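Chapter 5
Linens, Bedding, and the Guest Room

Opening Case: The Plenham House Inventory

When Yevhen Skoryk became rooms manager at Plenham House, a lodging property with 16 guest rooms, the linen closet on the second floor was full. Sheets were stacked to the ceiling, and a second supply was kept in boxes near the laundry. Room attendants nevertheless reported shortages several times each month. Beds were made late in the afternoon, and guests who arrived before 4 p.m. were often asked to wait in the lobby.

Skoryk began by counting. The property owned 3,051 separate textile items, including bath towels, pillowcases, blankets, duvets, and table linens left over from a dining room that had closed. Of these, 262 were flat sheets in a size that fit none of the beds then in use. The shortage reported by the attendants was real, but it was limited to fitted sheets and pillow protectors. Orders had been placed for years by repeating the previous order, and no record had been kept of items discarded or sent out for repair.

The case raises several questions that this chapter will address. How much linen does a property need? Who is responsible for knowing how much it has? At what point should a worn item be withdrawn from guest use?

5.1 The Role of Textiles in Lodging

Textiles are among the largest recurring expenses in the rooms division. They are also the part of the room with which the guest has the most direct contact. A guest may not notice the quality of a desk or a lamp, but a thin towel or a stained pillowcase is noticed at once and is often mentioned in comments to the front desk.

For purposes of management, guest room textiles are divided into three groups. Bed linens include sheets, pillowcases, and the washable covers placed over duvets. Bath linens include towels, washcloths, and mats. Soft furnishings include bedspreads, drapes, cushions, and decorative throws. The first two groups are changed on a regular schedule. The third is cleaned less often and is therefore more likely to be overlooked in routine inspection.

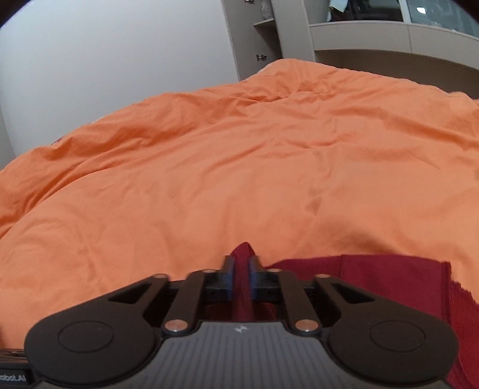

Figure 5.1 A dark red cloth over an orange duvet.

Color is a practical matter as well as a decorative one. White linens may be washed together at high temperatures and replaced piece by piece without a visible difference between old and new. Colored items must be sorted before washing, and strongly dyed fabrics should be tested for color loss before they are placed in service. A property that chooses colored bedding should purchase the full quantity from a single dye lot whenever the supplier can provide it.

5.2 Par Levels

The term par refers to the quantity of an item needed to outfit every room one time. A property that holds three par of bath towels has enough to fill all of its rooms three times over. One par is normally in the rooms, one is in the laundry, and one is on the shelf. Properties that send their linens to an outside laundry require additional stock to cover the time in transit.

Hryhorii Yatsenko, in his training manual for the Pemell group of inns, recommends that par levels be reviewed in July, when occupancy is high and weaknesses in supply are easiest to see. Other managers prefer a slow month, when staff have time to complete a full count. Either practice is acceptable provided that the same month is used each year, so that the results can be compared.

Skoryk chose the second approach. The unused flat sheets were sold, the table linens were cut down for cleaning cloths, and the money was applied to fitted sheets. A discard log was hung inside the closet door. The form used for this log is reproduced at the end of the chapter, and students will be asked to complete one in the first exercise.

Related Readings
Kovalchuk, Managing the Small Laundry
The Plikwood Guide to Linen Room Shelving
Chapter 4: Scheduling Room Attendants
Chapter 6: Stain Removal and Fabric Care
Appendix B: Sample Inventory Forms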